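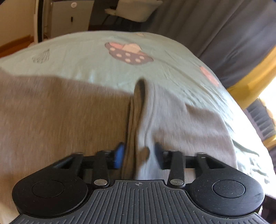 Figure 2. Hand-held gripper above a brown knit garment on a pale green bed cover.

4.2 Information exchange between district police commands

The November protocol committed the Wirken and Guvum administrations to a shared border security arrangement covering patrol schedules, vehicle checks and the transfer of detained persons. This section examines the second channel set up under the protocol, the direct line between district police commands. The first channel, between the two interior offices, is treated in Section 4.1.

Before the protocol, a request from a district commander in Wirken had to pass through the provincial office, the interior office and the liaison bureau at Garba before it reached a counterpart in Guvum. Replies followed the same path in reverse. Loureiro describes this as a "double ladder" and argues that it served mainly to keep district officers from making commitments on behalf of their governments. The protocol left the ladder in place for extradition and for any matter involving military units, but allowed commanders to contact each other directly on livestock theft, stolen vehicles, missing persons and road closures.

We coded 259 messages from the Garba register. Each message was assigned a single subject, an originating command and an outcome. Outcomes were recorded as answered, forwarded upward, or closed without reply. Where a message raised more than one matter, the first matter named in the text was used. Messages that only acknowledged receipt were left out. Two coders worked separately, and disagreements were settled by a third reading.

Livestock theft was the most common subject, followed by road closures. Requests concerning missing persons were fewer but were answered more often at district level. Vehicle requests behaved differently. Although the protocol lists them as a district matter, commanders on both sides continued to forward them upward, and several replies cite a standing order that predates the agreement. The order was never withdrawn. Bernardo Loureiro, in his account of the Cirnham talks, notes that the drafting group discussed a repeal clause and dropped it when the Guvum delegation asked for more time — a point absent from the published minutes.

Staffing also shaped the use of the channel. The protocol called for a liaison desk in every district within 300 kilometers of the boundary, but did not say who would pay for it. Commands that already had a radio room assigned the work to the duty officer. Others relied on a mobile phone held by the commander, and their messages entered the register only when a written copy was sent on later. The register therefore understates contact between the smaller posts, and the counts should be read as a record of written traffic only.

A further limit concerns the weekly coordination call, held each Wednesday. No transcript was kept, and matters settled by voice do not appear in the register unless one side asked for confirmation. We treat the call as a separate instrument and return to it in Section 4.3.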